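A Second Working Life for the Office Computer

Partington has never been short of old computers. Until recently most of them sat in basements, under stairwells and behind the stage of the civic hall, waiting for a decision that was always put off to the next budget year. When the city surveyed its own buildings last March, it found 3,122 desktop machines in storage, a larger number than were in daily use on its desks.

The survey changed the way the city thinks about equipment. For many years the rule had been simple. A computer was bought, used for four years and replaced, whether or not it still did its work. The old unit was then marked as surplus and became the problem of whichever department had the space to keep it. Staff kept lists of what had been bought. Records of what had been set aside were kept only in part, and in several departments they were not kept at all.

Under the policy now in force, age alone is no longer grounds for replacement. A machine stays in service as long as it can run the software its user needs and receive security updates. Departments that want a new unit sooner must state what the present one cannot do. The finance office reports that many requests have been withdrawn at this stage, usually after more memory or a new drive was fitted.

Machines that do leave the desk go first to Stirkia, the nonprofit workshop on the east side of the city. Stirkia was founded to repair household appliances and took on computers only when the contract with Partington was signed. Its intake room handles up to 53 units in a normal week. Each is logged, its drive is erased or destroyed, and a short inspection decides whether it will be rebuilt, used for parts or sent on for recycling.

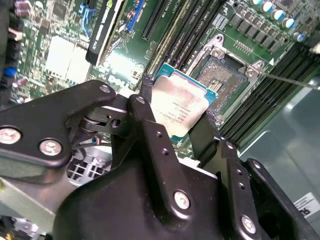
Erasing data remains the most sensitive part of the process. City records include tax files, court papers and health information, and several departments were at first unwilling to release any equipment at all. The agreement reached with them requires a written certificate for every drive, matched to the number on the case. Drives from the court and health offices are never reused. They are shredded on city property before the rest of the machine is moved.

Rebuilt computers go to public libraries, adult education centers and households that apply through the school district. In the first full year of the program, 312 families received one. Each unit comes with a keyboard, a mouse, a monitor if needed and a one-year repair promise. The district asks only that equipment be returned to the workshop when it is no longer wanted, so that it does not go out with the trash.

Demand has been greatest in neighborhoods where many homes rely on a single phone for access to the internet. School staff had expected requests for laptops and were surprised at how many families preferred a desktop. A fixed machine can be shared by brothers and sisters, is harder to drop and can be repaired with common parts. The main complaint has been about size, above all in apartments where the kitchen table is the only desk.

What cannot be rebuilt is sold to Nirex, a regional recycler, which recovers copper, aluminum, steel and small amounts of gold. The income is modest and changes with the price of metals. It covers the cost of transport in a good quarter and falls short in a poor one. The city has chosen to treat it as a minor offset and does not count on it when setting the workshop's budget.

Other places have begun to take notice. Neighboring Stisudach adopted the same rules for its schools this winter, with one difference: it buys only models whose maker agrees to supply spare parts for eight years. Partington is studying that requirement. Purchasing staff support it in principle but note that fewer suppliers may bid, and that prices could rise as a result.

The basements, meanwhile, are being cleared one building at a time. The civic hall was finished before the holidays, and the main library is next on the schedule. The public works depot, which holds the oldest equipment and has no working elevator, has been left until the summer.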